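Mikora Finishes: Frequently Asked Questions
Last revised 2018-05-08

What products does this page cover?
Plidico hardwax oil and the Plidico cleaner for brushed metal. Exterior products have their own page.

Can the oil go over old varnish?
No. Strip the varnish, then sand with 120 grit and finish with 180.

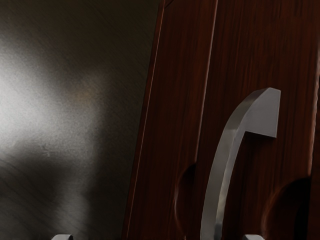
How long should I wait between coats?
Ten hours at normal room temperature. In a cold or damp room, leave it overnight and test a hidden corner with a fingertip before recoating.

How many coats are needed?
Two on doors and panels. Worktops take three – the last one thinned slightly.

Why does my surface look patchy after drying?
Excess oil was left standing. Wipe off all surplus within 30 minutes of application. Cured patches can be rubbed down with a fine pad and recoated.

How do I judge the sheen?
View the surface at a low angle to a single lamp. Overhead light hides most faults.
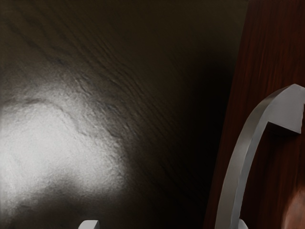 Light reflecting off dark wood grain.

Can I use the metal cleaner on wood?
No. It dulls the oil film.

Who answers technical questions?
Ailsa Buchanan for wood, Nermina Gashi for metal. Please include the batch number from the lid.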